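The Irnetti plant in Grokville has been back on a single shift since November, and I have had several messages asking whether that means the two-door is finished. I don't think it does. What follows is my reading of the production side, based on what I saw when I bought one, what the dealer network has been told, and a fair amount of arithmetic.

First the layout. The plant has a body shop, a paint shop and one final assembly line. Stampings come in from Landell by truck, already trimmed and flanged. The engines come from Haldane as dressed units, with the wiring harness and accessory drive fitted. Irnetti welds, paints and assembles. It casts nothing and machines very little, and the investment figures that went around at launch only make sense if you keep that in mind.

Assembly runs on 39 stations. Each station has the same takt time, so the slowest one sets the pace for the whole line. On the launch schedule the slowest was the cockpit module, where the dashboard goes in as one piece through the driver's door opening. The module is located by two pins on the cowl and then held by six bolts, and the two outer bolts can't be reached until the steering column bracket is rotated out of the way. In the four-door body there is room to do this with the installer standing outside the car. In the two-door, the longer door opening should help, but the hinge pillar sits further forward and the lift arm has to come in at a steeper angle. The installer ends up half inside the car for the left outer bolt.

The fix was to split the job. The bracket now gets pre-rotated and clipped two stations earlier, and the cockpit station only sets pins and bolts. This moved the bottleneck to the door refit, where it has stayed.

Doors come off after paint and travel on their own conveyor so that trim can be fitted on both sides at once. They meet their own body again near the end. If the sequence slips by one car, every door behind it is wrong, and someone has to walk the queue and sort it out. In a plant that builds one body style in four colors this is a nuisance. Irnetti builds two body styles in nine colors, with a shared door conveyor, and the two-door's doors are longer and need double spacing on the carriers. Mixed sequencing therefore costs slots. Put three two-doors in a row and you lose carriers for one and a half four-doors.

I think the single shift comes down mostly to this. The published target for the two-door was 2000 cars in the first model year. On two shifts, with the door conveyor losing slots as described, the line could hit that number, but the four-door would fall behind its own orders. On one shift, with the two-doors built in a block at the start of each month, the carriers can be re-spaced once and left alone. Total output drops by less than you would expect. My estimate is that a blocked single shift gives up a little over a third of the volume of a mixed double shift, for half the labor hours.

Blocking has a cost too. Paint prefers large batches by color, while assembly prefers batches by body style, and the buffer between the two has to absorb the difference. The painted body store at Grokville holds 300 bodies. That sounds like plenty. With nine colors and two styles there are eighteen lanes' worth of combinations, and the slow colors sit at the back and take up space. The dark green was dropped from the two-door for this reason, I believe, though the order guide only says it is "no longer available."

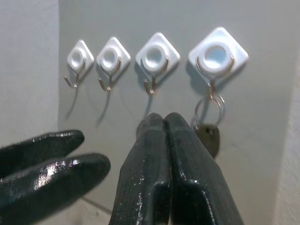

Vilho Vuorinen wrote in after my last post on this and disagrees about the body store. His argument is that the store is sized correctly and the real fault is in how it is emptied. According to him, bodies are pulled first in, first out within a lane, but the lanes are assigned by paint date and not by style, so a two-door block forces the retrieval crane to make double moves to dig cars out from behind other cars. Assign lanes by style, he says, and you could keep all nine colors on both bodies with room to spare.

I went back through my numbers with that in mind. He has a point about the crane. A double move takes a little over twice as long as a single one, and during a two-door block a large share of the pulls would be doubles. Where I part ways with him is on rework. Any body that fails paint inspection goes back through the spot repair booth and returns to the store out of order. Lanes assigned by style would need an open slot in the right lane whenever that happens. If the store is more than about four-fifths full, there often isn't one. A looser lane rule handles this better, at the price of more crane work. I would still like to see retrieval times from an ordinary week before settling on either view, and I don't have them.

On to supply, where the picture is simpler. Landell makes the stampings for both bodies on the same press line. Die changes are done between shifts. The two-door shares its hood, fenders, floor and front structure with the four-door, and has its own roof, body side, doors and rear quarter. The body side is a single large pressing and scrap was high at the start, mostly from splits at the lower rear corner of the door opening. A larger radius was put on that corner. If you own an early car you can see the change by comparing the sill trim: the early trim piece has a tighter bend at the back and the late one does not fit an early body without trimming. Order by chassis number.

Landell itself is an old firm. It was founded in 1909 to press carriage fittings, and part of the original building is still in use for tool storage. I mention this mainly because the low roof over that section limits the size of die that can be stored there, and the body side die doesn't fit. It is kept next to the press and the floor space around it is tight. A third body style would need another place for its dies, so I give little weight to the wagon rumor.

Haldane has given the plant no trouble that I know of. The engines arrive in order, on returnable racks, twice a day. The only running change has been to the lower radiator hose, which got a different clamp with the tab facing down instead of forward. The old clamp can be tightened from above with a long screwdriver. The new one needs the undertray off. I assume it was easier to fit on the line.

As for buyers: if you have a two-door on order, the useful question for the dealer is which monthly block it falls in. Order status shows a "scheduled" date well before the car has a block, and that date is generated from the order entry date. It means very little. The block number shows up later, in the build reference, as the two digits after the plant letter. Once you have those digits the car is normally through assembly within the month, then spends some time at the plant for final checks and shipping. Mine was nine working days from end of line to dealer, and two of those were spent waiting for a wheel cap.

Changes to the order are accepted until the block number is assigned. After that, only dealer-fitted items can be changed. The tow bar wiring is a special case. It can be added at the dealer, but the factory version runs through the left sill with the main harness and the dealer version runs under the carpet on the right. Both work. The factory one is tidier and leaves the spare wheel well clear, so if you are going to tow, get it on the order early.

I plan to redo the station-by-station timing with the blocked schedule and post the spreadsheet. The paint shop section will be thin, as I have no good figure for oven dwell on the two-tone roof. If any reader has worked with a similar clearcoat and knows the bake time at metal temperature, send it along with the film thickness.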